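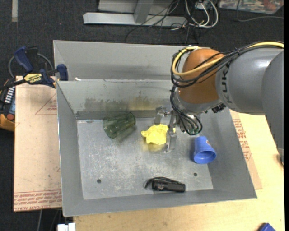 Bohdana Palamarchuk

The metal bin is having a good year. Flip through any catalog that lands in August, when the stores start worrying about who will clean up after the holidays, and you'll find sheet metal everywhere – in the mudroom, under the sink, at the foot of a child's bed. Toss everything in, the copy says, and sort it later.

I have my doubts about later.

I have lived with a gray steel bin for most of a year now. Mine is a Grurier, bought for $214, and I can report that it holds a great deal. It also scratches if you look at it. The pale marks came within days, then the cloudy patches that no cloth will shift. The brochure calls this patina. On a car we would call it damage.

Then there is the question of what goes in. A green see-through tumbler will lie on its side against the back wall for as long as you let it. Something yellow and lumpy will settle beside it, throwing a little of its color onto the metal, and you will find that sort of thing charming for one afternoon. After that you have a cup in a bin, and the cup still needs a shelf.

Alcides Trindade, who ran the housewares floor at Pimentel before he went out on his own, is more forgiving. "People don't want order, they want a place to put things down," he told me. He likes sloping sides, which he says bring small items to the middle where you can reach them. I tried this with batteries and hair clips. They went to the middle, all right, and formed a heap.

He also sells bins, I should say. His own line, Arka, starts at $40 and climbs to $343 for the one with a taller back section, a feature I have seen praised in 4 separate reviews without learning what it is for. In my house that upper edge collects scraps of paper.

Itel makes a plastic version with a lid. It's ugly and quiet, and nothing dropped into it at 11 at night will wake the baby. The steel kind rings like a bell. My sister, who borrowed mine for a month of dog toys, gave it back after nine days with a blanket folded across the bottom.

I've kept the blanket in. It hides the scratches, and the tumbler has gone back to the kitchen, where we drink out of it.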